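# Table and tub: notes on a small medicine-tidying set

Maintained by Viera Kopecký. Labels checked by Noboru Oshima, who disagrees with me on half of them.

## What the set covers

One domestic job: medicine boxes on a brown wooden table, and a clear plastic tub to keep them in. The folder is called `bruddale`, after the flat. I was asked to call it a "home organisation benchmark" and declined. It is one table against one white wall, and I doubt it says much about anyone else's cupboard.

There are 330 stills with notes. An earlier listing claimed 500, which included duplicates, so please stop quoting that number.

## The table

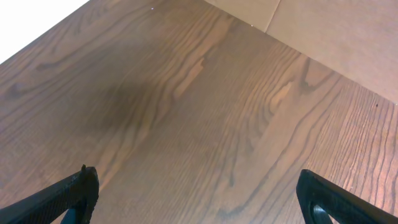 *Tabletop, grain running from broad swirls to close stripes.*

The grain matters more than I expected. It is dark and busy, and a frosted tub takes on the colour of whatever is under it. Anyone planning to find edges by contrast should try the tub first and be disappointed early. I have left the material field as `wood` throughout. Noboru wanted `oak`, but neither of us has seen a receipt.

## The tub and the boxes

The tub is shallow and rectangular, with a raised rim. Shallow is fine for boxes laid flat. I am less convinced by the usual advice to stand them upright with the names showing – in a tub this low they tip over as soon as you take one out.

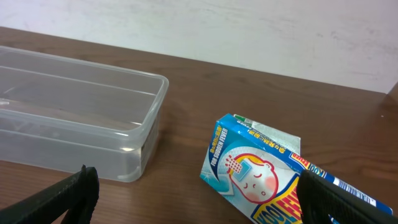 **Should loose blister strips go in the tub as well?**
Keep them in their own boxes with the leaflet, even if the box takes up more room. A bare strip soon loses its name and expiry date to torn foil.

## Labels

Each still has one line in `notes.csv`, with 4 fields:

- `surface` – always `wood`
- `container` – `tub` or `none`
- `item` – `box` or `none`
- `remark` – free text, of uneven quality

Brand names are not recorded. The Zevance copy of the set added them by guesswork, and I would not trust that column at all.

## Known problems

Stills of the table alone look alike, and some were labelled in a hurry in November. Shadows are the worst of it. 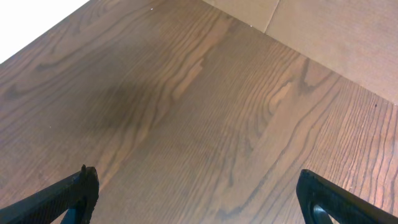
A soft dark patch on wood can pass for a stain, and twice it was written up as one. I have changed both remarks to `shadow?` and kept the question mark. The pale streaks in the grain caused similar trouble, with one remark calling them scratches. If you find more, send me the line number and what you think it should say.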